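Qui sommes-nous ?

Accueil – Le kit – Simulateur – Ateliers – Qui sommes-nous – Contact

Bonjour ! Si vous êtes arrivé sur cette page, c'est sans doute que vous hésitez à nous confier un projet, ou que vous avez reçu un kit Flivix par votre école et que vous voulez savoir qui a écrit cette notice de 214 pages (c'est moi, pardon, la version courte est dans la boîte elle aussi). Dans les deux cas, installez-vous, je vais être un peu long.

Flivix, c'est une petite maison qui fabrique et vend un kit de préhension robotisée : une pince à deux doigts, sa carte de commande, les câbles, et surtout le simulateur qui va avec. Nous sommes neuf, dont deux à mi-temps, et nous travaillons dans un ancien dépôt de carrelage où il fait un froid terrible en hiver. Nos clients sont des lycées techniques, des écoles d'ingénieurs, des laboratoires, et depuis quelque temps des entreprises du maraîchage qui voudraient bien savoir si une machine peut prendre leurs fruits sans en faire de la purée.

Comment tout a commencé

Je donnais des cours du soir en automatisme. Pour les travaux pratiques, nous avions un seul bras pour toute la classe, un engin magnifique et capricieux qui se mettait en défaut dès qu'on le regardait de travers. Les étudiants passaient la soirée à attendre leur tour. Ceux qui arrivaient enfin devant la machine avaient tellement peur de l'abîmer qu'ils avançaient millimètre par millimètre, et la séance se terminait avant que la pince ait touché quoi que ce soit.

J'ai donc bricolé un simulateur, le soir, sur un vieux poste Unix récupéré dans le couloir. C'était affreux. Un cube gris, deux bâtons noirs, un sol qui disparaissait quand on tournait la caméra. Mais les étudiants l'ont adopté tout de suite ! Ils pouvaient rater, recommencer, rater autrement, essayer une idée idiote à onze heures du soir sans demander la permission. Et quand ils passaient sur le vrai bras, ils savaient déjà ce qu'ils voulaient faire.

Le premier à nous avoir acheté quelque chose, c'est Van den Broek, un fabricant de convoyeurs qui cherchait un outil pour former ses techniciens. Je n'avais pas de prix, pas de facture, pas même de nom. Le nom Flivix a été trouvé dans le train du retour, il ne veut rien dire du tout et il était libre.

Ce que contient le kit

La pince d'abord. Deux doigts gris foncé montés sur une base noire, assez large, qui se fixe sur la plupart des petits bras d'enseignement (la liste des brides compatibles est sur la page du kit, et si la vôtre n'y est pas, écrivez-nous, nous en dessinons régulièrement de nouvelles). Les doigts se démontent avec une simple clé. On peut y coller des patins souples, les remplacer, en imprimer d'autres. Beaucoup de classes en font d'ailleurs un projet à part entière, et nous avons reçu des photos de doigts en forme de cuillère, de peigne, de pince à linge.

Ensuite la carte de commande, que nous assemblons nous-mêmes, et qui parle à peu près tous les langages qu'on lui demande. Elle mesure l'effort de serrage et coupe d'elle-même au-delà d'un seuil que vous réglez. C'est la pièce dont je suis le plus fier, et bien sûr c'est celle qu'on ne voit jamais parce qu'elle est dans son boîtier.

Enfin le simulateur, Girnus. Il reproduit la pince, le bras et un certain nombre de décors : un atelier, une ligne d'emballage, une cuisine. Dans la cuisine, on peut prendre des objets sur un plan de travail en marbre ou aller en chercher un qui aurait fini par terre. C'est de loin le décor préféré des élèves, et aussi celui qui nous donne le plus de travail, parce que les formes rondes et bosselées sont une plaie à saisir. Un cube a des faces. Une tomate a des avis.
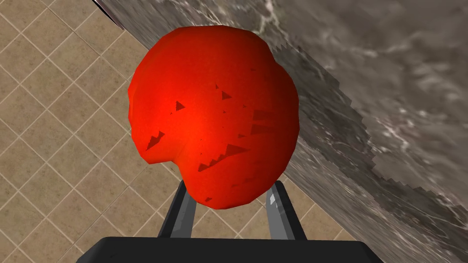 Je parle beaucoup de fruits parce que nous y passons nos journées. Quand on demande à une pince à deux doigts de tenir un objet irrégulier, il faut choisir où poser les doigts, sous quel angle, et avec quelle force, et chacun de ces choix dépend des deux autres. Dans Girnus, vous pouvez changer la masse de l'objet, le frottement, la souplesse, la taille des bosses, puis relancer l'essai autant de fois que vous le voulez. Vous pouvez aussi laisser tourner une série pendant la nuit et récupérer le tableau des résultats au petit déjeuner – c'est ma façon préférée de travailler.

Parlons aussi des défauts, puisqu'on nous pose la question à chaque démonstration. Girnus n'est pas un logiciel de cinéma. Nous avons choisi un rendu léger qui fonctionne sur les ordinateurs des salles de classe, et ça se voit : des bords en escalier, des petits triangles sombres qui apparaissent sur une surface courbe, des ombres un peu sommaires. Nous corrigeons ce qui gêne la compréhension et nous laissons le reste pour plus tard. Le calcul des contacts, lui, passe avant tout, et c'est là que va l'essentiel de notre temps de développement. Si vous avez besoin d'images superbes pour une plaquette, il existe des outils très bien pour cela et je vous donnerai volontiers des noms.

Nos ateliers

Le kit seul, c'est bien. Le kit avec quelqu'un qui l'a déjà démonté cinquante fois, c'est quand même plus confortable ! Nous proposons donc des ateliers, chez vous ou dans notre dépôt (prévoyez un pull). La formule de base dure deux jours. Le premier se passe entièrement dans le simulateur : on apprend à placer la pince, à lire les efforts, à comprendre pourquoi un objet glisse. Le second se passe sur le vrai matériel, avec les mêmes exercices repris un par un. On compare, on discute des écarts, on se dispute un peu sur le coefficient de frottement du caoutchouc.

Je tiens beaucoup à cette deuxième journée. Un simulateur se trompe toujours quelque part, et je préfère que les élèves découvrent où avec leurs propres mains. Certains groupes en ont fait des rapports remarquables, nous en avons mis plusieurs en téléchargement avec leur accord.

Pour les entreprises, nous faisons aussi des études de faisabilité. Vous nous envoyez vos objets (emballés correctement, par pitié, nous avons déjà reçu une caisse de kakis qui ne ressemblait plus à rien), nous les pesons, nous les numérisons, nous faisons les essais dans Girnus puis avec la pince, et vous recevez un compte rendu que l'on peut lire sans être roboticien. Il arrive que la réponse soit non. Nous l'écrivons aussi, et l'étude est facturée au même prix, autant le savoir avant.

Comment nous travaillons

Nous développons en interne tout ce qui touche à la pince et au calcul. Pour la mécanique, nous faisons usiner les doigts et la base dans un atelier voisin, à distance de vélo, ce qui nous évite bien des courriels. Le simulateur est mis à jour en août, quand les salles de classe sont vides, pour que personne n'ait à réinstaller quoi que ce soit en pleine année. Une correction urgente peut sortir entre-temps, et dans ce cas nous prévenons par la lettre d'information.

L'assistance est assurée par nous-mêmes, à tour de rôle. Cela veut dire que la personne qui vous répond a probablement écrit la partie du programme qui vous embête, et qu'elle en est un peu gênée. Cela veut dire aussi que nous ne répondons pas la nuit. Joignez toujours le fichier de journal à votre message, il se trouve dans le dossier du projet et il nous fait gagner un temps fou.

Les licences pour l'enseignement sont valables pour toute la classe, y compris à la maison. Nous avons longtemps hésité sur ce point, notre comptable nous trouvait bien généreux, et puis nous nous sommes souvenus du couloir et du vieux poste Unix. Les licences professionnelles se prennent par poste, à l'année.

Ce que nous ne faisons pas

Nous ne vendons pas de bras robotisés. Nous ne faisons pas non plus de lignes de production complètes : si votre étude débouche sur une vraie installation, nous vous orientons vers un intégrateur et nous restons disponibles pour la partie préhension. C'est ainsi que nous travaillons encore avec Van den Broek, qui nous appelle quand un de ses clients a un objet bizarre à attraper. Et nous adorons les objets bizarres.

Pas de ventouses non plus, pour l'instant. On nous en réclame souvent. Il y a un prototype sur une étagère, il fait un bruit d'aspirateur et il n'est pas prêt.

Venir nous voir

Le dépôt se visite sur rendez-vous. On vous montrera la pince, vous pourrez prendre les commandes du simulateur, et il y a du café. Les groupes scolaires sont les bienvenus, jusqu'à une classe entière, à condition de nous écrire à l'avance pour que nous puissions dégager les établis. Pour une démonstration à distance, le formulaire de la page Contact suffit, dites-nous simplement ce que vous enseignez ou ce que vous cherchez à saisir et nous préparerons un exercice qui s'en approche.

Page mise à jour le 17 février 2021

Le kit – Simulateur – Ateliers – Conditions de vente – Lettre d'information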